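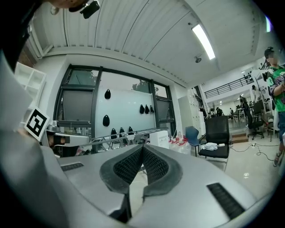 Threads > Long ones > Moving house

Reading time: 7 min

1/ I have now moved house eleven times as an adult and I'd like it noted that I have learned one thing per move, of which I've forgotten most. A thread, while I wait on hold with the gas company.

2/ Start with the quote. A removalist will ask how many rooms you have. You will say two bedrooms, in the tone of a person who owns two bedrooms' worth of things. You own the contents of a regional museum. You have a fondue set.

3/ We went with a mob called Galeck, on the grounds that they answered the phone. They quoted $1,884. I thought the four dollars was a nice touch. Somebody had clearly sat down with a pencil.

4/ The other quote, from Brimetti Removals, was a flat $2,000 and the bloke said "give or take" in a way that suggested he would be doing the taking.

5/ Boxes. You can buy boxes. People do. I got mine from behind the bottle shop, like my mother before me, and so everything I own has been labelled as shiraz for a fortnight.

6/ Wine boxes are the correct size for books. Any box larger than a wine box, filled with books, becomes a permanent feature of the room it's in. There is one in my old hallway that I briefly considered leaving to the next tenant as a plinth.

7/ I labelled the first ten beautifully. KITCHEN, BAKING, FRAGILE. Room, contents, a little arrow for up. By the end I was writing things like MISC HEAVY and BITS and, on one of them, just SORRY.

8/ (SORRY had the extension cords in it. And the good scissors. I needed the good scissors from about an hour after I taped it shut.)

We use cookies to remember your preferences and show you things you looked at once. Accept all / Manage settings

9/ Now, the friend question. There's an age at which you stop asking friends to help you move, and I reached it two moves ago, and then Siham Shboul turned up anyway with a thermos and her own gloves.

10/ Siham is the most useful person I know and also the most frightening. She picked up my collection of takeaway containers, looked at the lids, looked at me, and put the lot in the recycling without a word passing between us.

11/ She then asked when I'd last used the bread maker. I said "winter." She said "which."

12/ The bread maker went out on the nature strip at 4 pm. It was gone by 4.20. I hope they're very happy together, and I hope they've got somewhere to put it, because I never did.

13/ A word for the nature strip, by the way, the only part of our economy that functions. I put out a lamp, a colander and an exercise bike. The lamp and colander left within the hour. The exercise bike is a harder sell. A man sat on it for a while and ate a sausage roll, so it's had more use this week than in the last three years.

14/ Bond cleaning. The agent's checklist ran to several pages and included "tracks of all sliding windows" and "top of door frames." I have lived in that flat for four years and had never met the tops of the door frames. They'd been keeping their own diary.

15/ Spent a whole evening on the oven. I used a paste called Mitevetti that a neighbour swore by. The tin tells you to leave it overnight in a ventilated room, then in smaller print tells you to leave as well.

16/ It did work, I'll give it that. The oven came up so well that I felt a pang. I could have been living with that oven the whole time. I could see through the door. There's a light in there!

17/ Then the inspection. Lama Farah from the agency came through with a tablet, very pleasant, shoes off at the door, and ran one finger along the rangehood. I have sat driving tests with less going on in my stomach.

18/ She found one thing: a picture hook behind where the bookcase used to be. It was there when I moved in. I said so. She scrolled back through the entry report and there it was, my own handwriting, "hook, lounge, north wall." Best sentence I've ever written.

19/ So if you take one actual tip out of this: fill in the entry report like you're giving evidence. Every chip and stain. Write down the hook.

20/ Moving day itself. Two Galeck lads, both built like wardrobes, one of whom carried my actual wardrobe on a strap around his forehead while telling me about his sister's engagement party. He didn't put it down until he'd finished the bit about the caterer.

21/ The couch did not fit through the new front door. The couch has never fit through any front door. It came into my life through a window in 2 pieces (that's how it's written on the docket, "couch, 2") and every time, I'm surprised.

22/ They took the legs off. Then the door off. Then there was a pause where everyone looked at me, as though I might be next. It went in on its end with a sort of sigh, and left a long grey scuff on the paint, which I have already entered in the report. Page one.

23/ First night rules, developed over many years and ignored this time as well: pack one bag with the kettle, the mugs, the sheets, toilet paper, a phone charger and a screwdriver. Keep it with you. Do not let anyone helpful put it on the truck.

24/ Someone helpful put it on the truck. We had tea out of a measuring jug. Siham went first and pronounced it "350 mils of tea."

Sign up to the weekly digest and never miss a thread. No spam, unsubscribe any time.

25/ Changing your address is a hobby you take up afterwards and never finish. The bank wants a code sent to the old landline. The electricity people want a meter number off a meter that's behind a bush, and the bush has a spider who has been there longer than the wiring.

26/ The council has me down as a Mr Sayegh. The last tenant, I gather. He gets a lot of catalogues for marine paint and I've begun to build up a picture of him. I think he was happy here. I think he had a dinghy.

27/ I rang the water company to tell them I wasn't Mr Sayegh and they said they could only discuss that with Mr Sayegh.

28/ Internet took until the third visit. I was given a job reference, a backup reference, and a window between 8 am and 5 pm, which I would call a day. The technician came at 5.10 and was lovely about it.

29/ Things I've found while unpacking: a key to nothing; the instructions for the bread maker; a birthday card I bought for someone I no longer speak to (it's a good card, I'm keeping it); a jar of cumin; a jar of cumin; a jar of cumin.

30/ Things I haven't found: the remote. The bolts for the bed, which are in a sandwich bag, which I put "somewhere obvious." I'm sleeping on a mattress on the floor like a uni student, except it takes me a good deal longer to get up.

31/ Someone's asked what the whole exercise cost. The Galeck bill came in exactly on quote. Then there was another $888 on what I'm calling sundries: cleaning gear, carpet steaming, a mail redirect, a shower curtain, three lots of fish and chips, and a rug I didn't need but which was on the way home from the tip.

32/ The rug is excellent and I won't be taking questions about the rug.

33/ To the person in the replies who says they moved in one afternoon with a station wagon and a mate: how old are you, and do you own a single baking dish?

34/ To the several of you recommending I "just get rid of everything": I tried that in May. I took two bags to the op shop and came home with a fondue set.

35/ Neighbours so far: one who waved, one who told me which night is bins and was correct, and a ginger cat who came in through the laundry, looked over all the boxes and went to sleep on SORRY. He has been there since lunch. The good scissors are under him.

36/ Gas company picked up. They'd like to speak to Mr Sayegh.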